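Carnet d'atelier, bâtiment Flormont
Août 2025

Imprimer
Envoyer par e-mail

Bon, la reprise. Je note tout pendant que c'est frais, parce que la réunion de jeudi est partie dans tous les sens et que le compte rendu officiel va encore mettre des semaines à arriver.

Donc c'est confirmé, Giannakopoulos rouvre la ligne de cabines et rappelle 246 personnes. Michalis Tsoukalas l'a lu debout, sans micro, au milieu du quai, et au fond on n'entendait qu'un mot sur deux (j'ai dû faire répéter le chiffre à la pause !). Les rappels se font en deux vagues, les anciens de l'équipe du soir d'abord. En juin on nous jurait que tout partait à Rutidero, alors je reste prudent, mais les lettres sont parties, ça je l'ai vu de mes yeux au bureau du personnel.

Pour nous à l'atelier, ça veut dire remettre en état les postes de suivi de production avant que les gens reviennent. Inventaire commencé hier, les tours sont ouvertes sur l'établi du fond et j'étiquette au fur et à mesure. Attention, la vieille liste donne des numéros de poste d'avant le déménagement, ne pas s'y fier.

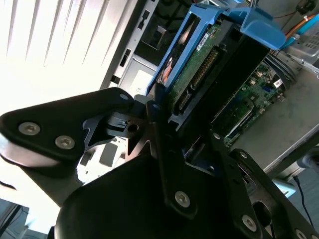
Logistique et pièces

Le nouveau hangar Brilla ne sera pas prêt pour la première vague, on s'en doutait. En attendant les caisses de faisceaux arrivent par le quai 4, celui avec la porte qui coince, et on les stocke le long du mur côté peinture. J'ai demandé un deuxième transpalette, réponse « on verra ». Bon.

Fitriani Simanjuntak a refait le plan de circulation et franchement c'est bien mieux : les chariots entrent d'un côté, sortent de l'autre, et on ne se croise plus devant les vestiaires. Elle voudrait qu'on repeigne les bandes au sol avant la reprise. Je suis pour, mais il faut que quelqu'un bloque l'allée une journée entière et ça, avec les livraisons... À voir avec Michalis.

Côté formation, 7 postes sur la ligne ont changé d'outillage depuis l'arrêt (les visseuses surtout). Les fiches sont à réécrire, celles du classeur rouge montrent encore l'ancien modèle. J'ai commencé par le montage des portières, c'est là qu'il y avait le plus de retouches avant.

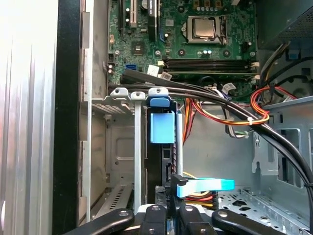 Tour ouverte, côté carte mère.

Reste à faire : retrouver la clé de l'armoire réseau, relancer pour les badges, vérifier si la cantine rouvre midi et soir ou seulement midi (on m'a déjà posé la question vingt fois). Et rappeler Rutidero pour les gabarits, ils en ont gardé deux à nous.

Imprimer
Envoyer par e-mail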